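Why some liquids are cloudy

Clean water lets light pass straight through it. Milk does not. Both are mostly water, so the difference must come from what else is in them.

Sugar and salt dissolve. This means they break up into pieces so small that light is not disturbed by them. Stir a spoonful of sugar into a glass of water and the water stays clear, although its taste has changed.

Fat does not dissolve in water. In milk, the fat floats about as tiny drops, each far too small to see. When light meets a drop it bounces off in a new direction, meets another drop, and bounces again. This is called scattering. All the colours in the light are scattered back to your eyes together, and all the colours together look white.

A liquid with tiny drops of another liquid spread through it is called an emulsion. Milk is one. Salad cream is another. If the spread-out pieces are solid, as in muddy water, it is called a suspension. In a suspension the pieces usually sink if the jar is left alone. Large grains sink first and the finest clay may take days.

Try it yourself

You will need a clear glass, 100 ml of water, a dropper, some milk and a torch.

1. Pour the water into the glass.
2. Darken the room and shine the torch through the side. The beam is hard to see in the water.
3. Add one drop of milk and stir. Look for the beam again.
4. Keep adding drops, stirring each time, until the beam no longer reaches the far side. Seven drops is a good place to stop and make notes.

With only a little milk in the glass, the liquid may look slightly blue from the side. Blue light is scattered more than red light by very small pieces.
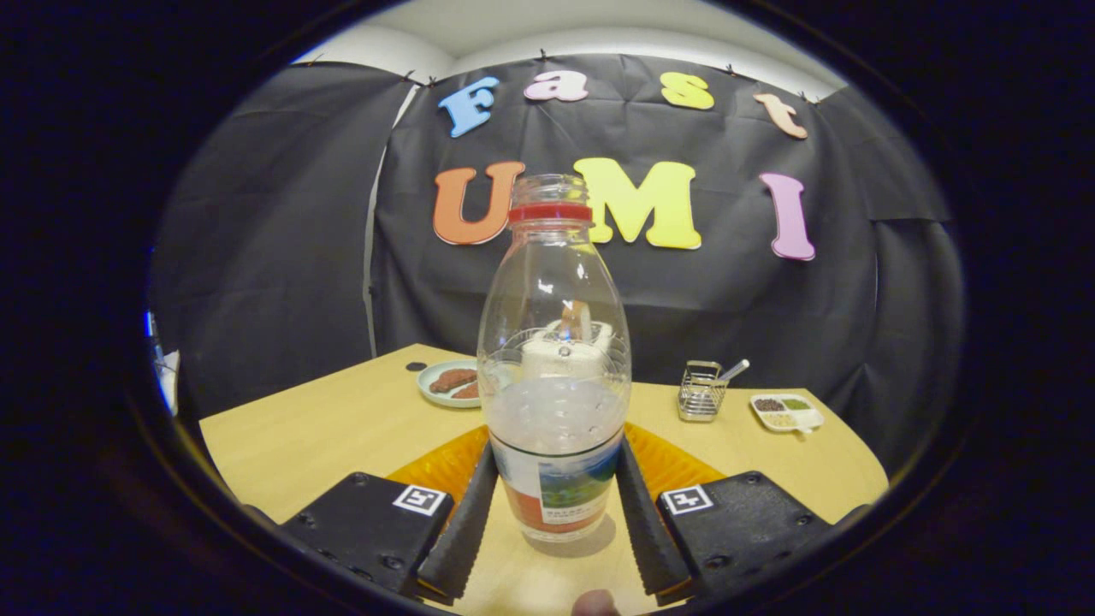 Gerrit Rampersad writes from Fidside that his class tried this with skimmed milk and then with whole milk, and the whole milk hid the beam sooner. He asks why skimmed milk is white at all if the fat has been taken out. Skimmed milk still holds tiny clumps of protein, called micelles, and these scatter light too.

Words to know

Dissolve - to mix into a liquid so completely that no separate pieces can be seen.
Opaque - not letting light through.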